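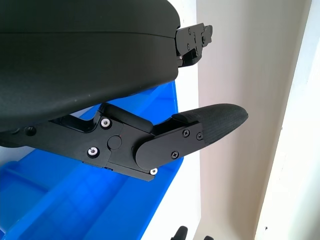

Kivilell Opens Orders for the Tekin Two-Arm Tabletop Handling Kit

PRANDLOW, 10/01/2024. Kivilell today announced that orders are open for Tekin, a two-arm handling kit intended for teaching laboratories, packing trials and small research groups. The kit combines a pair of arms with end tools, wrist-level and head-level cameras, and the Nuson control software, which the company has supplied separately to earlier customers.

Tekin is designed for work at an ordinary table. Typical tasks include placing household goods in a bin, removing them, and sorting them by type. Kivilell developed the kit after a number of customers asked for a single package that could be installed by their own staff and used for short, repeated handling exercises with everyday items.

"Our customers wanted to spend their time on the task and leave the cabling and mounting questions to us," said Eglė Bite, managing director of Kivilell. "Tekin is sold as one order, with one manual and one support contact. We believe that will matter a great deal to groups that do not have an engineer on staff."

Work at the Table

The handling exercises supplied with Tekin use common packaged goods and a plastic bin. Operators may begin with the exercises as written or substitute goods of their own, provided these fall within the size limits given in the manual.

Cylindrical containers receive particular attention. A can lying on its side may roll when touched, and a slim container placed in a bin leaves limited room between the item and the walls. The exercises address both cases and allow the operator to decide which arm makes the approach.
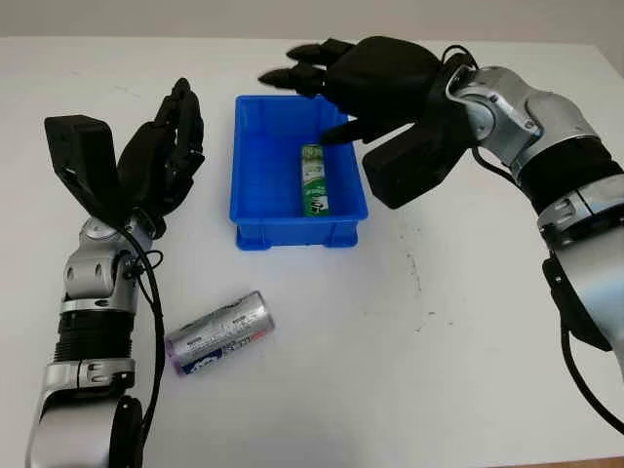 Either arm may be assigned to the bin while the other attends to goods on the open table, and the roles can be exchanged between runs without altering the saved task. Nuson records the two arms on a common clock, so that a supervisor can review a run from start to finish and mark the point at which a grasp was attempted.

"In bin work the walls are the hard part," said Ridwan Santoso, head of product engineering. "The arm has to come in over the rim, reach the item, and leave again by a clear path. We spent much of the development period on those few inches."

End Tools and Service

Customers may order Tekin with multi-fingered hands, with jaw grippers, or with both. The jaw gripper is fitted with textured fingertip pads, and its linkage is assembled with standard screws that can be reached from the outside. Pads and linkage plates are listed as separate spare parts. The manual sets out an inspection schedule for screws, pivots and pads, and Kivilell recommends that a first inspection be carried out after 50 hours of operation.

Wrist cameras give the operator a close view of the fingertips and the item being approached. The head-level camera covers the table as a whole. Both views are available in Nuson during a run and afterward in the run log.

Trial Program

A trial version of Tekin was placed with 4 customer sites in June. Each site completed 100 runs of the supplied exercises and returned written comments to Kivilell. Changes made in response include a shorter start-up procedure, clearer labels on the arm connectors and a revised chapter on cable routing.

Yaa Frimpong, who coordinated the trial for the Prandlow Packaging Workshop, said that staff with no earlier experience of two-arm equipment were able to follow the exercises. "We would have liked more guidance on shiny packaging, and we said so," she added. "The revised manual has a section on it."

Availability and Support

Orders are accepted from today through Kivilell's sales office in Prandlow. The purchase price includes installation guidance by video call, a license for Nuson and 2 years of parts coverage. Fingertip pads are treated as wear items and are excluded from that coverage. Existing Nuson customers may transfer their current license to a Tekin kit.

Training is offered separately. Sessions are led by Bereket Gebreyes, customer training manager, and may be held at the customer's premises or at the Kivilell office.

About Kivilell

Kivilell designs and supplies handling equipment and control software for laboratories, schools and light packing operations. The company is based in Prandlow.

Media Contact

Mỹ Thân
Communications Office, Kivilell
Interview requests and requests for the Tekin data sheet should be addressed to the Communications Office.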